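28 September 2020

The hallway, again

So I have finally picked a wallpaper for the downstairs hallway, and if you've been reading along since last December you know that this is no small thing. My sister says I've now spent longer choosing paper than she spent choosing a husband (she's been very happy, so maybe there's a lesson in there somewhere).

The hallway at our place in Plalton is narrow and dim, with a sloped bit under the stairs where everybody over a certain height bumps their head. When we moved in it had a brown stripe that I think went up in the seventies, and under that a layer of green ferns, and under the ferns some tiny rosebuds that I got so attached to while scraping that I saved a piece and put it in a frame. I love finding old paper. Somebody stood in that same spot and picked those rosebuds, and probably worried over them just like me!

I went in to Tormont for samples, where Kirsty Rutherford let me carry home the big book, the one with 126 papers in it, and I taped my favorites up by the coat hooks and lived with them. The botanical one was gorgeous and made the whole place feel like the inside of a salad. The navy was too dark by four in the afternoon. For a week or so I was sure about a plain oatmeal linen look, and then I walked past it with a basket of towels one morning and felt nothing at all.

What I kept going back to was terrazzo, which I'd always thought of as a floor for post offices. I like a pale background with the chips scattered every which way, a little black, a little mustard, a little pink. It's cheerful without shouting, and I figure it will forgive a scuff or two from the dog's leash.

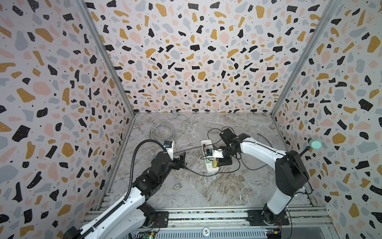
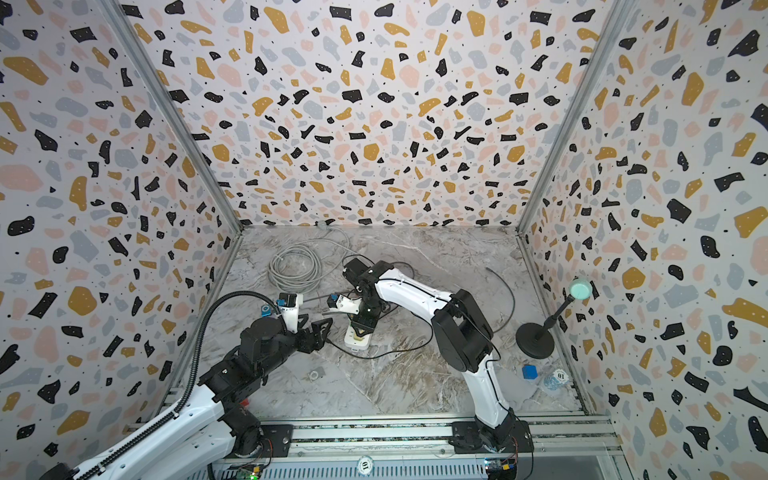

Terrazzo print on three walls, with marble pattern underneath.

My one worry was matching the pattern at the corners, so I asked about it in my last post, and Gregor Imrie wrote back that with a random print like this you can be off by a hair and never see it, but that you should still buy an extra roll from the same batch, as he once ran short by the width of a door and the new roll came in a shade pinker.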